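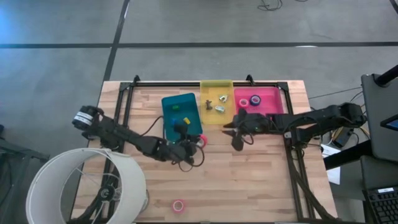 Chapter 3
Sharing a Table: Good Practice for Small Robot Arms

What you will learn in this chapter
How to mark out a robot work area and keep it clear
How to choose speed and force limits for a sorting job
How to write a start-up check that people will really use
When to stop, and who is allowed to start again

Key terms: workspace, reach envelope, stop category, handover, risk assessment

Ask ten people to picture a robot safety rule and most of them will describe a tall yellow fence. Fences are great, and Chapter 2 gave them plenty of room. But a huge amount of robot work now happens on ordinary tables, with arms no bigger than your own, moving things like rolls of tape and small blocks into plastic bins. The rules for that kind of work are some of the most interesting in the whole field, and you can start using them the same day you read them!

A small arm is easy to underestimate. It weighs little, it looks a bit like a desk lamp, and most of what it picks up would fit in your pocket. Yet a gripper can still pinch a finger, and an elbow joint can swing back toward a person who is watching the other end of the arm. Put two arms on one table and there is a second problem to solve: each one has to respect the space of the other. Good practice begins with the reach envelope, meaning every point the arm could get to if it stretched as far as its joints allow. Draw the envelope for each arm on the same sheet of paper. Where the shapes overlap, you have a shared zone, and a shared zone needs a rule about who goes first.

The table itself matters more than beginners expect. A rigid border fixed to the top gives everybody, human and machine, a clear edge to work to. Bins need set positions, and the positions should be written down. Tape on the floor can mark where people stand while the arms have power. Cables deserve real attention: a loop hanging below a wrist can catch on the lip of a bin, and a bundle near a base can work its way into a joint – slowly, over many shifts, until one day the arm stops halfway through a move.

Case study: the Farcombe sorting cell

The training workshop at Farcombe runs a two-arm sorting cell under a house standard called Clanard. The standard fits on 3 pages, and it is a pleasure to read. It sets a top gripper speed of 90 millimeters per second whenever a person is inside the floor marking. It asks for 600 millimeters of clear floor on every side where someone may stand. It also says that a dropped item stays where it fell until both arms are stopped, even if it is lying right at the front of the table and would take a second to grab.

In its first year under Clanard, the cell logged 1017 stops. That number surprised the reviewers from Brunton, who came to audit the site in January and expected a good deal fewer. Then they read the log. Most of the entries were planned stops, made by trainees who wanted to pick something up, shift a bin or tuck in a cable. Brunton now teaches the log as a model, and we will work through part of it in Section 3.4.

Before you go on

Find a work table you know well, with or without a robot on it. Sketch it from above, and mark where hands go, where tools rest and where the cables run. Keep the sketch. In Section 3.1 you will add the reach envelope of the Jirero arm to it, using the joint lengths in the table at the back of the book – and you may want to move a few things.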